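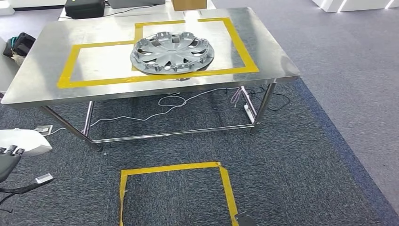

Every workbench should have a place marked out for the thing you are working on, and I mean marked out for real, with tape, in a color you can't ignore. I have come to this opinion late in life and I hold it with the zeal of a convert. Say you've got a hubcap to clean up. Lay it face up on a bare steel tabletop and you've got a part on a table. Run wide yellow tape down the right side and along the bottom, let it jog up at the left where you want a step in the outline, set the silver wheel cover down inside, and now you've got a job! Your eyes go straight to it. The rest of the table stops asking to be filled, and what's inside the tape is the only thing you have to think about for the next hour.

I restore wheel covers. That is a generous way to put it, because most of what I handle was never fancy to begin with. I'm talking about the plastic ones, silver paint over molded spokes, the kind that came on ordinary sedans and small wagons and popped off at the first serious pothole. People find them in ditches. My neighbor Duarte Coelho used to hang them along his fence on Bandley Road in case the owners came by, and when they didn't come by he'd bring them to me in a feed sack.

Chrome gets all the love, and I understand it. A steel cover from the fifties is a beautiful object and I'd never talk anybody out of owning one. But I want to make the case for plastic, and I want to make it loudly, because these things are getting thrown out by the truckload and in another generation there will be people hunting for them who can't believe we let them go.

Start with the design. Somebody had to sit down and draw every one of those faces! A wheel cover is a circle that has to look right standing still and look right turning, from six feet away and from across a parking lot, on a car whose buyer was probably thinking about gas mileage. The ribs have to come out from the hub with some kind of rhythm. The gaps between them have to be dark enough to read as depth even though there may be hardly any depth there. I have two covers from the same model of car, one year apart, and the later one has spokes a hair thinner, and it changes the whole mood of the wheel. The first one looks like it's going to work. The second one looks like it's going to the beach.

Then turn one over. The back is where I lose entire evenings. You've got the retaining tabs around the perimeter, and on many of them a wire ring tucked behind to keep the tabs pushed outward, and molding numbers, and sometimes a little arrow or notch to show where the valve stem goes. I've met people who have owned a car for ten years and had no idea the cover was supposed to line up with the valve. They jam it on any old way, the stem pushes against the back, the cover sits crooked, and off it goes on the highway.

Which brings me back to the tape, because the tape is really about the tabs. The commonest way to ruin a plastic wheel cover is to break a tab while you are busy doing something else. You shove it aside to reach for a rag. You put a drill down on it. You stack a second cover on the first and lean. An old tab has no give left in it, particularly if it has spent years next to hot brakes, and it snaps with a small dry click that I can hear in my sleep. Once I started keeping covers inside an outline, and keeping everything else out of it, my breakage dropped to nearly nothing. I lost 19 tabs the year before I taped my bench. The year after, I lost two, and one of those was the dog.

Armindo Barros, who taught me most of what I know about paint, thinks the whole business is silly. He works on a plank across two sawhorses with his coffee next to the part and has done so since before I could drive. "You know where the thing is," he told me. "It's where you put it." And for Armindo that's true. He has the kind of attention that doesn't leak. Mine leaks all over the floor, and I suspect most people's does, so I'll go on recommending tape to everyone except him.

I'll also stick up for a steel top, which is another thing we argue about. The usual complaint is that metal is hard and slippery and will scratch the face of the part. Fine, so put a towel down when you flip the cover over. The rest of the time I want that smooth surface. It wipes clean of road grime and soap in one pass. It bounces light back up, so you notice a low spot on the rim that a dark wood bench would have swallowed. Tape sticks to it beautifully and peels off without taking half the tabletop along. Yes, it shows every smudge. I have made my peace with smudges.

As for the shape of the outline, please don't feel you owe the world a perfect rectangle! Mine has changed shape more times than I can remember. For a while it had a narrow arm off one corner for a tray of clips. When I was doing the set off my aunt's old Nogueira wagon (four covers, every one of them a different shade of what had once been the same silver) I made it long enough to lay two side by side and compare. Then I pulled up half of it and started again. Tape costs so little that you can afford to change your mind, and a crooked outline you redraw every month is worth more than a handsome one you're too proud to touch.

People write to ask what I use, so here are a few opinions, free of charge. Dish soap and a soft brush first, always, and longer than you think. The brake dust that settles down between the spokes comes out with an old toothbrush and patience, and I'd keep strong wheel acids far away from painted plastic. For scuffs in the clear coat I wet sand by hand, never with a machine, and finish very fine. For color I've been happy with Wendora's silver, which goes on thin and dries a touch warmer than you expect, and I've been happy with Truteline's too, although their cap clogs if you so much as look away from it. Three light coats. Go have lunch between them. If you can see the can has made the ribs look soft and puffy, you've put on too much, and you'll be sanding tomorrow.

And leave some marks alone! I feel strongly about this. A curb scrape that goes through to the plastic should be filled. But the light peppering you get on the leading faces of the spokes, the gray freckles from years of gravel, I've stopped chasing. I spent most of one March trying to get a single cover to look as if it had just come out of its box, and when I put it back on the car it made the other three look terrible, and the car look terrible, and me feel a bit foolish. I took it off, let it ride on the truck through a summer of dirt roads, and liked it a great deal better by fall.

What I'd love to see is more people trying this with one cover. You don't need a shop. You need a surface at a comfortable height, a light, a roll of tape and a part somebody else gave up on. They turn up in the free box at yard sales and in the back corner of any salvage yard, and the man at the counter will generally look relieved that you asked. Pick one with most of its tabs. Don't worry about whether it's worth anything, since it almost certainly isn't, at least by the standards of people who sell them.

My own pile has reached the rafters on one side of the garage, and I have been asked, kindly, to thin it out before winter. I've got a box of 14-inch singles by the side door, washed and with the tabs checked. If you're on Bandley Road, come and take a couple. Duarte knows where I keep the key, and please bring back the feed sack.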